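Budgeting for handheld gripper collection

Handheld gripper collection is a way of gathering training material for robot arms in which people do the work themselves, gripper in hand, while cameras record each motion. Budgeting for it is a planning subject in its own right, and a surprisingly rich one! A shop that wants a robot to sort parts or clear tables can begin with a few handheld units and some ordinary furniture, months before it buys a single arm. The plan usually covers hardware, room, operator time, storage and spares.

Background

Early buyers tended to put the arm first on the purchase order and everything else in a line marked "misc." The workshop at Lultidville turned that order around. Its planners wrote the collection stage as a separate budget with its own start month, July, and left the arm for the following round. The approach became known locally as the Norkosden plan, after the building where the first tables were set up, and it has been copied by several small manufacturers in the area.

Equipment lines

The gripper is the line everybody looks at first, and it deserves the attention. A planner has to decide how many units will be in use at one time, then add spares. The Norkosden plan called for 16 units, 2 of them held back as spares, and each was issued with its own straps, pads and charging lead. Fingertips and straps wear fastest and are best bought in quantity with the first order (a strap that arrives three weeks late stops a whole table).

Head-worn cameras are a separate line. They add a second view of the hands and the table, which is a wonderful thing to have when a grasp goes wrong and someone wants to know why. Cables, mounts and headbands in more than one size belong under this line as well.
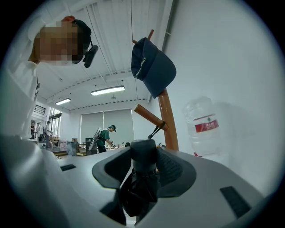

By Linnea Lie
Equipment planning section; reviewed by Eylül Kocabaş

Room and furniture

Space costs are easy to underestimate. Several people can work in one large room, each at a separate table, provided there is enough floor between them to turn and reach. Blinds on the windows help keep the light even through the day, and ceiling lights should be checked for flicker before the first session. Then there are the humble things: somewhere to hang caps and straps, drinking water, shelves, bins for the objects being handled. A coat rack costs very little and earns its place by lunchtime.

The objects are a budget line too, and a fun one to fill. Kaltov, a supplier of bench fixtures, sells mixed sets of small parts for this purpose, though many teams simply raid their own stockrooms. A good set has variety in shape and grip, plus duplicates of anything that breaks.

Operator time

Wages are normally the largest share. The Norkosden plan allowed 210 hours of paid collection, with 96 more for training, setup and checking. Breaks are counted as paid time, and a lighter schedule on Friday leaves room for cleaning the grippers and copying recordings to storage. Tekin, the scheduling sheet used there, lists people by table so that a missing operator shows up at once in the cost forecast.

Storage and upkeep

Video fills drives quickly. Planners commonly price two copies of every recording, one kept on site and one elsewhere, and set a date for deleting takes that fail review. Upkeep covers recalibration, replacement pads and the occasional cracked housing.

See also: Equipment leasing; Workcell layout; Robot arm procurement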